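Foro técnico de Células Robotizadas
Subforo: Normas internas, procedimientos y buenas prácticas
Tema: Propuesta de pauta para piezas con marcadores fiduciales en tareas de inserción

jgodoy_metodos
Moderador
23/12/2022

Estimados colegas:

Someto a la consideración del subforo el borrador de la pauta sobre ensayos de ensamblaje con piezas impresas y marcadores fiduciales. El texto anterior, aprobado en septiembre, regulaba la hoja de referencia y la iluminación, pero dejaba sin definir el estado inicial de las piezas y el criterio para dar por terminada una inserción. Las delegaciones de Arroyo y de Forkano han venido aplicando criterios distintos, y los resultados que ambas remiten no pueden compararse.

Los puntos que se someten a observaciones son los siguientes:

1. La hoja de referencia se fijará a la mesa antes de iniciar la serie y no se desplazará hasta su cierre.
2. Toda pieza manipulable llevará marcadores en dos caras como mínimo.
3. Cada serie constará de 18 intentos. Los intentos interrumpidos por el operador se anotarán aparte.
4. El estado inicial de las piezas se registrará antes del primer movimiento del brazo.
5. La inserción se dará por válida únicamente con la pinza abierta y retirada.

Ruego que las observaciones se formulen indicando el número del punto.

Josué Godoy

noemie.lebrun
Miembro

Agradezco el borrador. Respecto al punto 2, considero insuficiente el mínimo de dos caras. Cuando la pieza descansa de lado o queda apoyada en otra, es frecuente que una de las caras marcadas quede contra la mesa. Propongo exigir marcador en todas las caras planas cuya superficie lo permita.

Respecto al punto 5, no tengo objeción.

Noémie Lebrun

gaillard_g
Miembro

Discrepo de la propuesta anterior. Multiplicar los marcadores encarece la preparación y obliga a mantener una tabla de identificadores más larga. En Forkano trabajamos con 21 identificadores para todo el juego de piezas y ya hemos tenido dos confusiones por etiquetas mal pegadas. Mantendría el mínimo de dos caras y añadiría la obligación de que no sean opuestas.

Tampoco comparto la redacción del punto 4. «Registrar el estado inicial» admite cualquier cosa, desde una anotación manual hasta una nube de puntos. La pauta debería indicar el medio.

sbelanger
Responsable de seguridad

Antes de entrar en los puntos 2 y 4, conviene tener a la vista el tipo de puesto y de piezas a que se refieren.

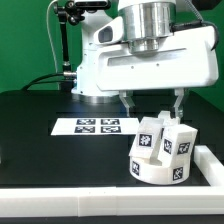
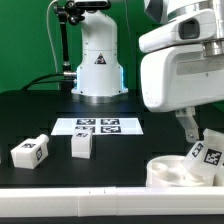
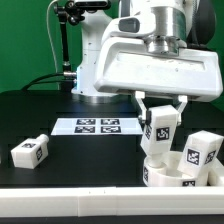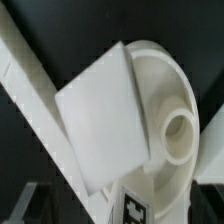 Mi primera observación se refiere al punto 5, que el señor Godoy ha redactado pensando en una única pieza y un único alojamiento. La pauta debe prever expresamente el caso en que el alojamiento ya está ocupado en parte. En la tercera imagen, la pinza sujeta un bloque cuyo saliente cilíndrico baja hacia el receptáculo redondo, mientras otro bloque permanece inclinado dentro de la parte derecha del mismo receptáculo. Con la redacción actual, un operador podría dar la inserción por válida al abrir y retirar la pinza, sin pronunciarse sobre la pieza vecina. Solicito que se incorpore el siguiente inciso: «Cuando el alojamiento admita varias piezas, se anotará el estado de cada una al cierre del intento».

En cuanto al punto 2, la segunda imagen sirve a la posición del señor Gaillard: la pieza con forma de botella está tumbada y presenta un marcador en la cara superior y otro en la del extremo. Dos caras no opuestas bastan en esa postura. No afirmo que basten en todas.

Sylvie Bélanger
Ferurlow, área de seguridad de máquinas

noemie.lebrun
Miembro

Acepto el argumento en lo que concierne a la pieza tumbada. Mantengo la reserva para los bloques apilados. En la primera imagen hay un bloque pequeño encajado entre otros dos, en lo alto del conjunto, y una persona que redacte el procedimiento no puede suponer que sus caras marcadas vayan a quedar siempre orientadas hacia la cámara fija. La cámara de muñeca ayuda, pero en la cuarta imagen el bloque cuadrado ocupa el centro y tapa parte de la pared de la pieza en espiral. La pauta tendría que decir qué cámara prevalece cuando las dos lecturas no coinciden.

dchauvin
Miembro

Intervengo sobre esto último. En Cindov prevalece la cámara fija durante la aproximación y la de muñeca en el tramo final. El cambio se produce a una altura fijada en la ficha de cada pieza. Nos dio problemas mientras la altura fue común a todo el juego; desde que figura en la ficha, las reclamaciones han disminuido.

Sobre el punto 3, desearía saber de dónde procede la cifra de 18. Nuestro laboratorio trabaja con series de 16 por razones de turno, y pasar a 18 supondría partir la serie entre dos operadores.

Didier Chauvin

jgodoy_metodos
Moderador

Respondo por orden.

Punto 2: se mantiene el mínimo de dos caras, con la precisión de que no sean opuestas. La propuesta de la señora Lebrun pasa a recomendación para piezas destinadas a apilarse.

Punto 3: la cifra se heredó del procedimiento antiguo y no tengo un fundamento mejor que ofrecer. No veo inconveniente en admitir series de 16, siempre que el informe lo indique y no se mezclen ambas longitudes en una misma tabla.

Punto 4: se especificará una captura de la cámara fija y otra de la cámara de muñeca, ambas anteriores al primer movimiento.

Punto 5: se incorpora el inciso de la señora Bélanger en los términos propuestos.

La prevalencia entre cámaras será un punto 6 nuevo. Pido al señor Chauvin que remita el texto de su ficha.

gaillard_g
Miembro

Conforme con los puntos 2 y 4. No conforme con el 3. Admitir dos longitudes de serie en una pauta cuyo objeto es la comparabilidad me parece un error, y solicito que conste mi desacuerdo. El archivo de Forkano reúne 600 intentos registrados en series de 18 y no vamos a reagruparlos.

sbelanger
Responsable de seguridad

Queda constancia. Añado una petición menor: que el punto 1 mencione también el recorrido de los cables. La hoja puede estar fijada y un cable mal sujeto arrastrarla igualmente. Bastaría con exigir que ningún cable cruce la zona comprendida entre la hoja y las piezas.

dchauvin
Miembro

Apoyo la petición sobre los cables. He enviado la ficha al señor Godoy por mensaje privado; falta la altura de cambio de la pieza en espiral, que todavía estamos revisando.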